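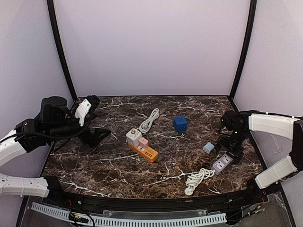 *4 min read*

12/03/2023

I went to the open day at Mudell mostly for the power strips. Our office had just moved into the second floor of an old building with two outlets per room, and I had been put in charge of fixing that without an electrician. Mudell sells strips, adapters and small chargers to offices and schools, and twice a year they let people walk through the building and ask questions.

Parking is behind the Waltance tile warehouse, not on the street. The sign is small and I drove past it. Coffee was in the lobby, and Hamisi Owino signed us in and handed out paper badges. There were 13 of us in the first group. Most were office managers, plus a couple of people from a school district.

The first stop was the stockroom. It holds 2000 strips when full, according to Hamisi, and it was close to full that morning. They keep them by cord length and then by color, which I would have done the other way around. Returns go on a separate rack by the door. The most common reason for a return is that the cord was too short.

After that we went on to the tables. I liked the one with the dark brown marble pattern best, where an orange strip was lying at an angle with its cord coiled behind it. It had a white adapter and a pink one plugged in next to each other. I have been buying everything in white for years and then crawling under desks to work out which plug belongs to what. A strip in a loud color is easy to find under a desk, and a pink adapter is easy to tell someone about over the phone.

Kanini Rugemalira took the questions there. Her family started the company under the name Rugemalira and it was changed when they moved to this building. I asked about plugging one strip into another, which half my office does. She said don't, and that they get asked this at every open day. Each strip goes to its own wall outlet. If you don't have enough wall outlets, buy a strip with more positions or a longer cord, and if that still isn't enough, call an electrician after all.

Someone from the school district asked about space heaters. Same answer, straight to the wall.
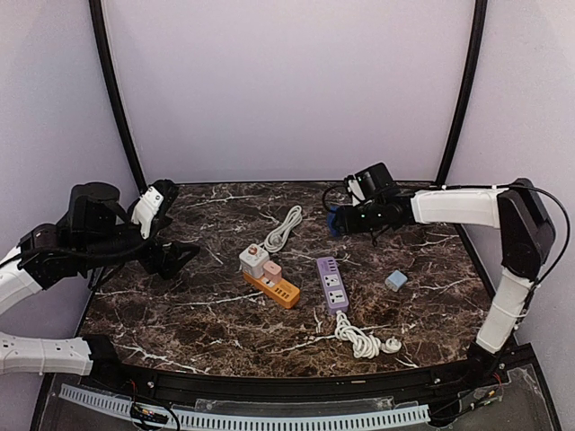 The lavender strip was the one I ended up asking the most about. It has USB ports grouped at one end, so phones can charge without a cube taking up a socket. At our place the cubes are half the problem. People leave them plugged in, take the cable home, and then nobody wants to pull out a charger that may belong to somebody else. The little light blue one would at least be harder to mix up with the rest.

Its cord was in a tangle, and that led to a long talk about storage. Leopold Tanner, who was in our group and manages a coworking space, wraps his around his elbow. Kanini would rather see loose loops with a cloth tie. Tight wrapping is hard on the cord near the plug. She also said to undo the whole bundle before using a strip for anything heavy, as a coiled cord can heat up under load. I didn't know that, and ours are all bundled behind the printers.

The last stop was the sales desk, run by Jaqueline Montes. Office orders start at 33 pieces and can be mixed. I put together a quote for strips in two colors plus a handful of adapters, and it came to $983 with delivery. Pekholm, where we usually order, was lower in October, but only had white.

The tour was over before lunch. If you go, measure your rooms first. I had to guess at the distance from the wall to the far desks, and I've since gone around with a tape and changed two of the cord lengths on the quote. Jaqueline sent the new version the same afternoon.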